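Looking after candles, ribbons and photos from a community vigil

Posted 2025-08-14 in Home Tips

After the April vigil against hate crime at Kulammont, a lot of things ended up in people's sheds and kitchens: jars, candle stubs, ribbons, cards and corflute signs. Most of it can be cleaned and used again or kept for good. These are the methods that have worked at our place.

Getting wax out of jars

Put the empty jars in the freezer overnight. Wax shrinks as it gets cold and most of it will lift out in one piece if you push a butter knife down the side. Do this over newspaper. What's left will come off with very hot water and a bit of dish soap, but let the jar come back to room temperature first or it may crack. Wipe out the softened wax with paper towel and put the towel in the bin. Don't tip the waxy water down the sink. Let it cool in a bucket, skim the wax off, then pour the water on the garden path.

If the metal wick tab is stuck to the bottom, leave it until the hot water stage and flick it off with a teaspoon.

Wax on clothes

Let it harden and scrape off what you can with the edge of a plastic card. Lay brown paper over and under the spot and press with a warm iron, no steam. Move to a clean bit of paper each time it soaks up wax. Coloured wax often leaves a stain. Dab that with methylated spirits on a cotton ball, after trying it on an inside seam. Wool coats should go to the cleaners.

Ribbons

Rainbow ribbon is nearly always polyester and will stand a hand wash in cool water. Purple and red satin ribbon can run, so wash those on their own. Roll them in a towel, then wind them around a clean jar while still damp and they will dry without creases.

The ribbons that were tied along the Joltham Road fence had rust marks from the wire. Lemon juice and salt took most of it off, left on for 30 minutes and rinsed well. It faded the red a little.

Cards and written messages

Damp cards should be dried flat, one layer deep, between sheets of plain white paper. Change the paper morning and night. A hair dryer will make the card curl and can make felt pen spread. Once dry, stack them under a heavy book for a few days.

For storage use an acid-free box. The Prameo ones fit A4 sheets and we got 260 cards in one with room to spare. Keep the box in a hall cupboard, well away from the bathroom wall. Take off paper clips, staples and rubber bands first – they all mark the paper in the end. Write on the back in soft pencil where the card was left and what year.

If a family wants the cards, ask before you sort or throw out anything. Some people want every scrap, envelopes included.

Signs and stakes

Corflute wipes down with warm soapy water and a soft cloth. For marker on corflute, use methylated spirits, but go lightly over any printed part. Store signs flat. Ours leaned against the wall of the Brannigan hall over summer and every one has a bend in it now.

Pull the cable ties off with side cutters instead of scissors. Hardwood stakes can be brushed clean, dried and bundled in old stockings. Check for splinters before you hand them to kids.

Battery candles

Take the batteries out before you put them away. Many have a small screw on the battery cover, so keep a fine screwdriver in the same tub. White crust on the contacts comes off with a cotton bud dipped in vinegar. Wipe again with a barely damp bud and leave the cover off until the next day. Used button batteries need tape over both sides and should go up high, out of reach, until you can take them to a battery drop-off.

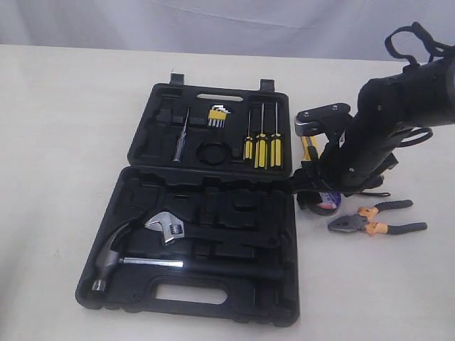 Screwdriver and hex keys in the lid of a tool case.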